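Gaps between movements when playing choral recordings
Ticket opened by Harvey Wong, status: solved

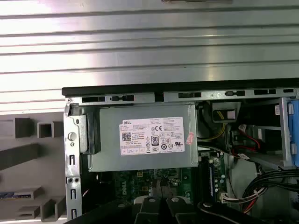 Computer case with the side open, slotted metal rail along the top.

Harvey Wong, 9:15
Hello, I use Promen 3 for my collection of choral music. In a Mass, the Gloria should continue into the next track with no stop, but I hear a silence of 300 ms and sometimes a small click. The files are FLAC, ripped from my own CDs. Of 200 albums, 195 play correctly. The other five have the problem every time.

What I tried already:
Buffer changed from 300 to 3000 ms. No difference.
Other output device (Leller USB). Same gap.
Same files in another player. No gap, so I believe the files are good.

Kirsty Geddes (support), 10:40
Hi Harvey, thanks for the clear report. Are the five albums tagged with more than one composer? Please also send the log from Help > Save log.

Harvey Wong, 11:05
Yes, all five have two composers, for example Tallis and Byrd. Log is attached. I see the line "new group, output closed" between the tracks.

Kirsty Geddes (support), 11:30
That line is the cause. Please go to Playback > Grouping, change "Composer" to "Album", then restart the player.

Harvey Wong, 12:10
I changed it and listened to all five albums at the places where it was wrong. No silence and no click. You can close the ticket, thank you very much.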